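The Case for the Short Rail
Opinion | Home and Storage

Most writing on clothes storage treats capacity as the measure of a good system. More rod, more drawers, a second tier under the first. I have spent a fair part of my working life specifying hanging systems, and I think capacity is the wrong figure to start from. The figure that decides whether a system gets used is the effort required to put one garment on it.

Consider the usual household arrangement. Clean clothes come out of the dryer and go into a basket. The basket is carried to a bedroom and set down. From that point the clothes are supposed to move to a closet, and in many homes they don't. They are worn out of the basket until the basket is needed again. The closet may have plenty of free rod. The rod is not the constraint.

The constraint is the transfer. To hang a shirt you find the shoulders, find a hanger, open the collar or neck, get both ends of the hanger inside, square the garment up, and lift the whole thing to a hook height. In a standard closet that hook height is above the shoulder of most adults and above the head of most children. The hangers are at the far end or tangled with each other. Each garment costs a few small movements that are awkward in exactly the same way every time.

A short freestanding rail set right beside the basket removes most of that. The reach is low, the carry is close to zero, and the hangers live where the work happens. I would put one in every laundry area before I would add a single foot of closet rod. 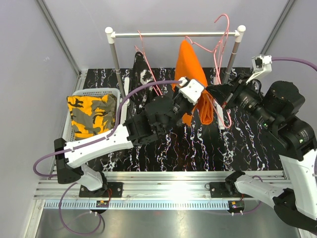
Where the usual rail goes wrong

The common objection is that small rails are flimsy, and some are. I have returned two. The tube was fine in both cases. The fault was in the corner fitting, which let the uprights rack sideways under an uneven load. Hang three wet towels at one end and the frame leaned like a gate. A buyer should check that joint first. Push the top corner sideways with one finger, and if the foot lifts, put it back on the shelf.

Feet matter nearly as much. They need to run front to back and extend past the line of the rod in both directions. A foot that is short on one side saves a little packaging and makes the rail tip when a coat is pulled off from the front. The catalogs seldom list foot length. The Fadesier catalog does, and I wish the others would copy it. Besnard gives rod diameter to a tenth of a millimeter and says nothing at all about the base.

Hangers are the second weak point, and here I differ from most of my colleagues. The trade likes a broad, shaped hanger for everything. For tailored jackets I agree. For T-shirts, children's clothes and light tops, a thin hanger is better, because it enters the neck without stretching it and takes up less of the rod. The drawback is nesting. Thin hangers slide together at the end of a rail and hook through one another, and separating them uses up the time the rail was meant to save. Leave a few on the rod, spaced apart, and store the rest elsewhere. Beverley Goodwin, who managed the fitting room at Arer when I consulted there, allowed 2 spare hangers per rail and took away any others she found. I thought this was fussy. After a month I had adopted it at home.

The basket deserves the same scrutiny. A deep basket hides its contents, so that hanging becomes digging, and the item at the bottom stays there through several loads. A shallow one with slotted sides lets air in and shows what is left. It also holds less, and I count that in its favor. A small load gets finished.

I should be fair to the other side. Xuelian Bai argued in these pages last December that a rail in the laundry area simply moves the pile from one container to another, and that clothes on a rail are no closer to being put away than clothes in a basket. She is right that the rail can become a second closet. In my own house it did, for one winter. But a shirt on a hanger can be carried to the closet in one movement, and six shirts can be carried in the same movement. It will also need less ironing. A pile offers neither.

There is also the matter of what should hang at all. Heavy knits should not. Printed cotton should, especially dark prints that show every crease. Stiff work clothing can stay folded in the basket and go straight to a drawer. Sorting by this rule before hanging takes less time than deciding garment by garment with a hanger already in hand.

My recommendation is modest. Buy a low rail with long feet and a stiff corner. Set it against the basket, with no walking space in between. Keep the closet as it is. 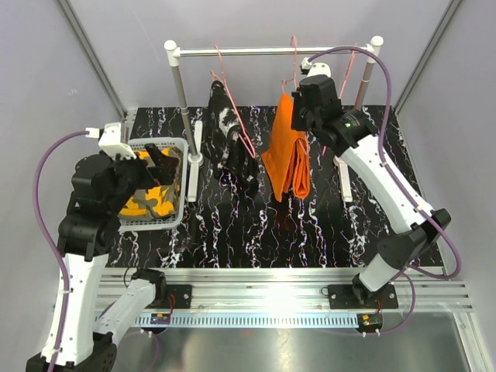
Elsa Lehtinen
Contributing writer, storage and fittings

Replies to this column can be sent to the letters desk by Friday noon. Letters over 500 words will be cut. Next in the series, Brodie Ruawai on drawer runners and why soft-close hardware is oversold.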